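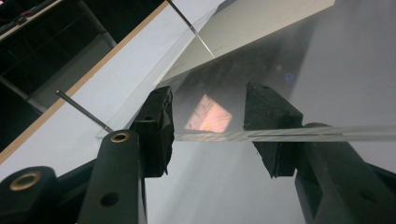

You answered my question and then you answered the one I should have asked, a purchasing manager wrote to us after her second interview with Hiltier. Most of our interviewers hear something like it sooner or later, and we are now looking for more of them.

Client Interviewer (part-time, remote)
Posted November 9, 2019

Hiltier runs client feedback programs for law firms, accounting firms and engineering consultants. Last year we completed 308 interviews by phone. Two new programs, Illum and Nadico, start in May, and we need three interviewers to work on them.

What you will do

Call senior buyers of professional services and talk with them for 30 minutes, following a written guide. Write up each call within two working days. Flag anything the firm needs to hear right away — a client about to leave, a billing dispute, a missed deadline. Join one review call a month with the project lead.

You will not sell anything, and you will not be asked to pass along leads.

What we look for

At least 3 years in a job where you spoke with executives, whether in research, journalism, account management or something close to it. Clear written English. A quiet place to work and a good phone line. Knowledge of legal or accounting work helps but is not required.

Pay and hours

$42 per hour, including write-up time. Expect 10 to 15 hours a week, mostly on weekday mornings, Eastern time. Training is paid at the same rate.

How to apply

Send a resume and a one-page writing sample through the Aksoy applicant portal, under the heading Client Interviewer. Please remove client names from the sample. We reply to everyone — usually within two weeks. Selected applicants will do a practice interview by phone.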